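Callport have a new single out this month. It is called "Skistville" and it is the first music from the duo since their debut album Grīnberga, which gave them a small but loyal audience on the club circuit. The song was written in one night by singer Jaanus Stankevičius and is slower than their older work, with a long piano part before the drums come in.

"I wanted to leave more space for the voice," says Stankevičius. "On the album we filled every second."

The second album has 13 tracks and lasts 38 minutes – a little shorter than the first.
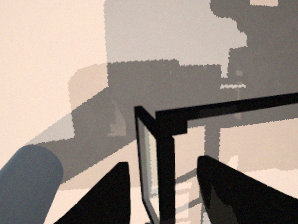 It will come out on the Gernier label in June, on vinyl and as a download. The duo will play 2 evenings in the same month, and tickets are already on sale.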